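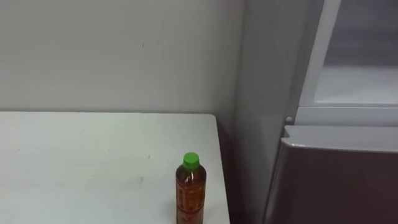 Bottle of tea-like liquid with the green cap, at the right end of the table by the fridge.

Equipment > Teleoperation > Teach-by-Demo Kits
Print this page | E-mail this page

Prukano Teach Kit

I've been selling the Prukano for a while now at Brumbridge and I still use it myself most weeks, so here's my take – it's the easiest way I've found to show a humanoid a job by hand. You wear the Rey gloves, you reach for the thing, the robot reaches too, and the software keeps the arm path and the grip together as one demo. A tea bottle is where I start everybody (cheap, easy to find, and it'll tell you fast if your wrist angle is off!).

What's in the kit: one pair of Rey gloves, the base station, a foot pedal to start and stop each take, a 30-foot cable and a license for Fakevero, which is the recording software. The gloves weigh 140 grams each. I do my takes in sets of 22 and then stop for coffee, and my early ones always get thrown out.

Go slow on the approach. I like to bring the hand in from the side at shoulder height on the bottle and pause there before closing. 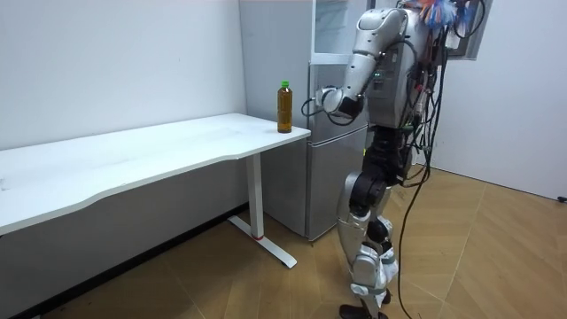

Can I fix a bad take without doing the whole set over?
Just tap the pedal twice and Fakevero drops the last take, then you carry on from where you were.

The full kit is $630 plus shipping. Spare gloves are sold in pairs only, sizes S to XL, and the new XL stock lands in November.

Page updated 03/10/2024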